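3.2 Surface pattern and judged distance

The second experiment asked whether the visual pattern of a work surface changes how far apart people judge two points on it to be. Earlier work in our group (Vondráček and Kuruc, Section 2) used plain surfaces only, and the errors found there were small and mostly in the direction of underestimation. Patterned surfaces are common in kitchens, shops and laboratories, and a streaked pattern gives the eye edges that run across the line being judged.

Participants were 51 adults recruited through the Dullelano panel. Ten were removed before analysis for missing the practice criterion, leaving 41. Each person judged distances on a plain surface and on a marbled one, with the order of the two balanced across the group. Points were marked by projected dots and the viewing height was held constant with a chin rest. Responses were given by adjusting a line on a separate screen until it matched the judged distance. No feedback was given at any stage.

Errors were expressed as a share of the true distance and entered into a mixed model with surface and streak direction as fixed effects and participant as a random effect. Trials with a response time under 266 ms were dropped. Streak direction was coded as along or across the judged line — oblique cases were assigned to the nearer of the two. The coding was done by Kuruc and checked by Vondráček, and the few disagreements were settled using the Hájek rule.

Judged distances were longer on the marbled surface when the streaks ran across the line. The effect was absent when they ran along it. Figure 2 shows a marbled surface of the general type considered in this section.
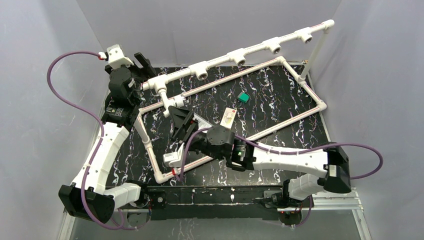
Figure 2. Black tabletop with white and purple marbled streaks.

Does the effect depend on the color of the streaks? The present data cannot settle this, as color and contrast were not varied separately. A follow-up with gray streaks matched for contrast is planned using the Stikwood panels.

Practice effects were small. Adding block number to the model left the surface term unchanged, and the term for order was close to zero.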